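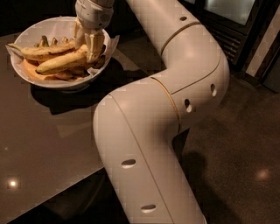
Fried bananas in the white bowl, parchment underneath.

I have been making fried bananas most weekends since October, when Nathalie Desmet gave me her method over the phone and I wrote it on the back of a Benon receipt. A few people have asked for it, so I'm typing it up before the receipt falls apart.

You need ripe bananas, plain flour, a little rice flour, sugar, salt, cold water and 500 mL of neutral oil. I use a deep saucepan so the oil doesn't spit all over the stove. Nathalie adds sesame seeds to the batter. I leave them out.

Mix the batter until it coats a spoon and let it sit while the oil heats. Peel the bananas and cut them up just before they go in. Fry a few pieces at a time and turn them once. I lift them out when they are a good deep colour, a bit darker than most recipes tell you, and they go straight into a bowl lined with parchment. Paper towel sticks to the batter, at least to mine. I crumple the parchment first so it sits down into the bowl more or less on its own.

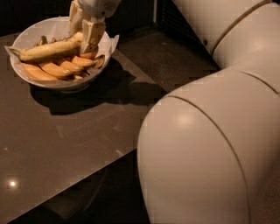 Ripeness is the part I got wrong for the first couple of months. I was buying bananas from Shehata on the way home and frying them the same night, and they came out starchy in the middle. Now I wait for some colour in them. A pale yellow one with darker streaks in patches, like the one being held over the bowl, is where I start paying attention. I would still press it near the stem before deciding. If it gives a little, it goes in the pan. If it's soft all the way along, it's for banana bread.

The bowl is a wide, shallow one I picked up at Jamberg for $40 with a set of side plates. I had my doubts at that price, but I use it for nearly everything now. The pieces stay crisper in it than they did in my old deep mixing bowl, where the bottom ones steamed.

They don't keep. I tried reheating leftovers in the oven the next morning and they were edible, which is the best I can say for them. Next time I want to try the batter with coconut milk in place of half the water.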